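Hovdale Compares Two Finger Sets on Kitchen Utensils

Posted 4/3/20

The Hovdale applied robotics laboratory has completed the first stage of a comparison of two gripper finger sets for household handling tasks. The study, carried out under the Prirkell program, examines how well a pair of tabletop arms can pick up, hold and place long-handled kitchen tools. A total of 779 grasp attempts were entered in the project log during this stage.

Spatulas and turners were selected for the first stage at the request of the program's industry partner, Dutex, which supplied one of the two finger sets. The tools differ in weight, handle shape and surface finish, and most of them balance well away from the point where a gripper is likely to close. A head that turns in the fingers may still be held, but it cannot be placed with any accuracy. Attempts of that kind were recorded separately from drops. 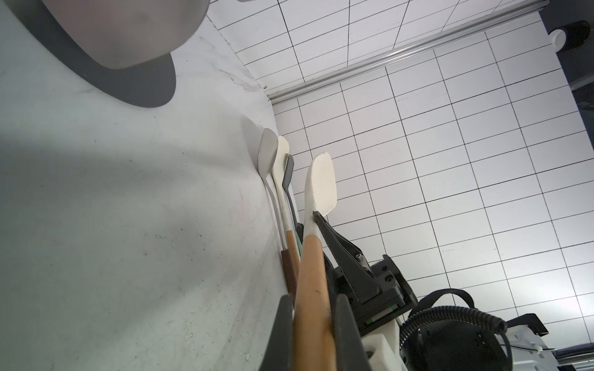

A white spatula held where the head meets the handle, seen from the wrist camera.

Each arm was operated with both finger sets, and the same controller settings were kept throughout. Operators were asked to close on the tool at one of two points: the neck, just below the head, or the middle of the handle. The laboratory reports that neck grasps led to fewer turned heads with either set, while handle grasps were quicker to line up. The difference between the finger sets was smaller than expected on wooden handles and more marked on thin metal ones.

A second series of attempts dealt with tools laid side by side on the countertop, where the fingers must come down between neighboring handles.
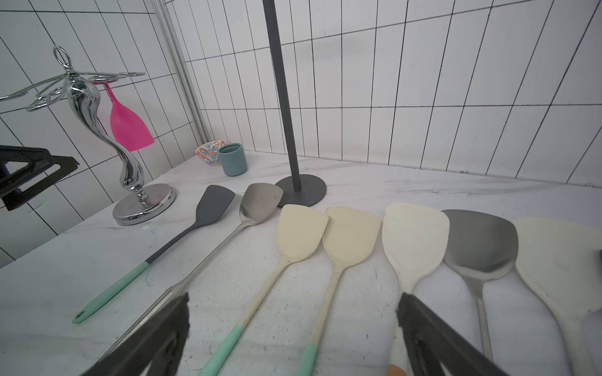 Spacing proved to be the main source of difficulty in this series. When handles lay close together, the wider of the two sets tended to move the next tool over before closing. The narrower set, developed in-house and known as Ko, entered the gaps more easily but required better alignment from the operator. Of the attempts in the series, 71 were stopped by the operator before the fingers closed and are being reviewed as a separate group.

The laboratory also used the stage to assess its camera arrangement. Wrist cameras give a close view of the fingertips, although the view of the surrounding counter changes with every movement of the arm. A fixed camera covers the full table and both arms. Operators worked with both kinds of view and noted which one they relied on at each step. 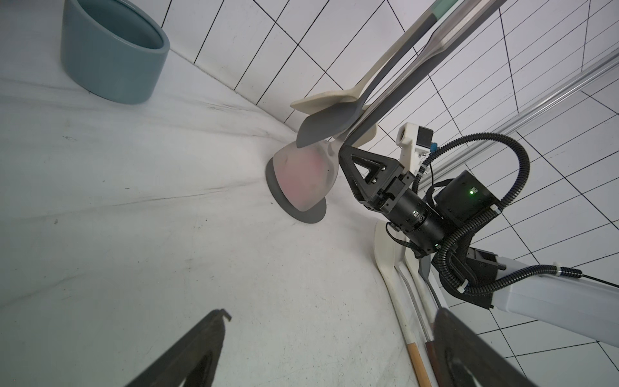

Wrist camera view between the gripper fingers, with utensils and part of an arm beyond.

According to the operators' notes, the wrist view was preferred for the final approach and the fixed view for larger movements, in particular when both arms were over the table. Reviewers found the fixed view more useful for judging clearance between an arm and nearby objects.

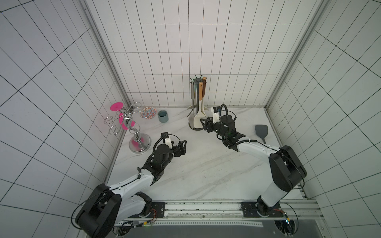

The next stage will extend the comparison to hanging tools and to the transfer of a tool from one arm to the other. Dutex has agreed to provide a revised finger pad with a softer surface — the present pad will be kept as a reference — and the controller settings will again remain unchanged. Results from both stages are to be presented to Prirkell program partners in November. Groups wishing to receive the grasp log and the operator instructions may send a written request to the Hovdale laboratory office.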